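Chapter 6
Play and Learning in the Preschool Years

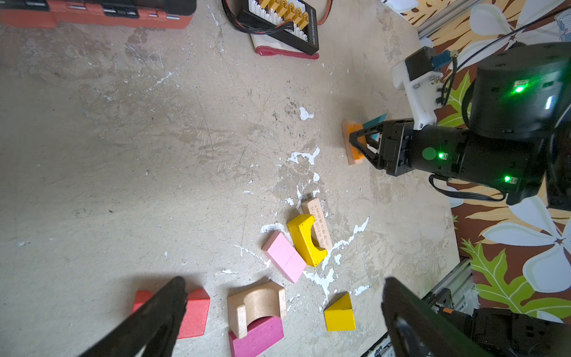 Chapter Objectives

After studying this chapter, you should be able to:
describe the main forms of play seen between the ages of two and six;
explain how building play supports early ideas about number, shape and space;
plan the floor area, storage and timing of a free play period;
observe and record play without interrupting it.

Key terms: solitary play, parallel play, cooperative play, construction play, pretend play, open-ended material, running record

6.1 Why Play Belongs in the Curriculum

Play takes up a large part of a young child's waking day. For many years it was treated as a pause between lessons, and some early programs still schedule it that way. The position taken in this book is that play is itself a setting for learning, and that the adult's work before, during and after play deserves the same care as the planning of a story time or a music session.

Chapter 5 dealt with language and introduced the idea that children practice new skills in short, repeated attempts. Play follows a similar pattern. A child who fills and empties the same bucket through most of a morning is testing what the bucket will hold, how heavy it becomes and what happens when it tips. Repetition of this kind should be allowed to run its course. Staff who are new to the work often step in too early – usually out of kindness – and the child's own line of inquiry is lost.

Play also gives children a place to work out rules with one another. Questions of whose turn it is, what counts as finished and who may join are settled many times in a single session. These exchanges are taken up again in Chapter 9.

6.2 Forms of Play

Solitary play is play in which a child works alone, with little interest in what others nearby are doing. It is common in two-year-olds but continues at every age, and it should not be read as a sign of difficulty when it appears in an older child.

In parallel play, children use similar materials side by side. They may watch and copy one another without sharing a goal. Cooperative play involves a common purpose and some division of tasks, and becomes more frequent after the fourth birthday.

A second way of grouping play looks at what the child does with the material. In construction play, the child arranges or joins pieces to make something. Wooden blocks are the classic material for this form, and a set that includes arches, triangles and rectangles invites comparison of shapes from the start. In pretend play, one thing stands for another. The two forms often overlap. A row of blocks may begin as a wall and become a train a few minutes later.

6.3 A Case from Practice: Hatwood Children's Center

The Hatwood Children's Center serves families from the Haberkorn district and has places for 21 children in its oldest group. When Sofia Carvalho became director, the daily free play period lasted 20 minutes. Staff records showed that most building projects were put away before they were complete, and that disputes over materials were most frequent in the last part of the period.

Carvalho and the group's lead teacher, Uwe Wunderlich, made two changes. The period was extended to the full first hour of the morning, and a section of floor was set aside where structures could be left standing until the next day. In August the center also set aside $500 for additional blocks and low, open shelves.

Wunderlich kept a running record throughout the fall. His notes describe children returning to structures from the day before, adding to them and explaining them to children who had been absent. One entry concerns a boy who rebuilt the same bridge on four mornings, widening the gap each time until a single long piece would no longer reach across. He then asked for help – the first time he had done so in the block area.

The center did not measure learning outcomes, and the case should be read as an account of one group. You will return to it in Section 6.7, where the method of the running record is set out in detail.

Before You Read On

Think of a play activity you remember from your own early childhood. Write a short paragraph describing the materials, the place and the other people present. Note which of the forms of play in Section 6.2 it fits, and whether it fits more than one. Keep the paragraph with your course notes, as it will be needed for the group task at the end of the chapter.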